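Ticket 3874 - Dryer stops mid-cycle, laundry room level 4
Building: Golach
Opened by: Yi-an Wang
Assigned to: Craig Kerr
Priority: Normal
Status: Closed

Yi-an Wang, 8:10 am
The left-hand dryer on level 4 keeps stopping before the end of the cycle. The display goes back to the start screen and the money is gone. I tried it with a full load of towels and again with just a pair of sheets. Same result both times. The right-hand dryer is fine but there is always a queue for it after dinner.

Craig Kerr, 9:35 am
Thanks. Can you tell me which program you were using, and whether the door light came on when it stopped? Please don't put any more money in it for now. I've put an out of order sign on the front.

Yi-an Wang, 12:20 pm
Program was Cotton High. I didn't notice the door light. The sheets came out creased and still damp in the middle, so I finished them on the airer.

Craig Kerr, 2:50 pm
Went up and ran it empty on Cotton High. It stopped at 17 minutes. Ran it empty on Low and it went the whole way through. Lint screen was clean. Pulled the machine out and the flexible duct behind it was kinked where it meets the wall. Straightened it, pushed the machine back with a bit more clearance and ran High again. Stopped again, a few minutes later than before.

So the duct is part of it but not all of it. Next step is the thermostat. The unit is a Stumis, same model as the ones on the lower floors, and I have a spare from when we changed the one in the basement.

Faraji Mosoti, 4:05 pm
I had the same trouble with that dryer back in November and assumed I was overloading it. Also worth knowing that flat sheets ball up in it no matter what you do. Everything else ends up inside them and stays wet. I've gone back to drying bedding on Low and taking it out once to shake it.

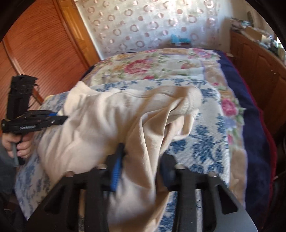
Hideaki Kamata asked whether Low is hot enough for bedding at all, as his took two full cycles last week and he would like to know if he should be paying for both.

Craig Kerr, 8:45 am
Low is fine for sheets but slow, and it will need a second run if the drum is packed. I can't refund for that. I can refund any cycle that stopped by itself on the left-hand machine. Send me the floor, the time of day and the amount.

Thermostat swapped this morning. The old one was opening early, tested on the bench. While the back was off I vacuumed the heater box, and there was a fair bit of lint in there that the screen doesn't catch. Ran High with a load of wet towels. It got to the end.

Yoshinori Fujimoto, 10:15 am
Before this gets closed, can someone look at the outside vent? The flap on the courtyard side hasn't opened properly for a while. I can see it from my kitchen and it only lifts about a third of the way.

Craig Kerr, 1:30 pm
Good spot. The flap was stiff with lint and old paint. Cleaned it, freed the hinge and checked it with both dryers going. It opens fully now. I've asked Tikomow to quote on cleaning the whole duct run - the last entry in the log is older than my time here.

Sign is off the machine. Leaving the ticket open overnight.

Yi-an Wang, 7:55 pm
Did two loads tonight on Cotton High, both finished. Towels are dry. Refund has come through as well, thanks.

Craig Kerr, 8:20 am
Closing. Duct cleaning will go on a separate ticket once the quote is in. If the left-hand dryer stops again, reply here and it will reopen.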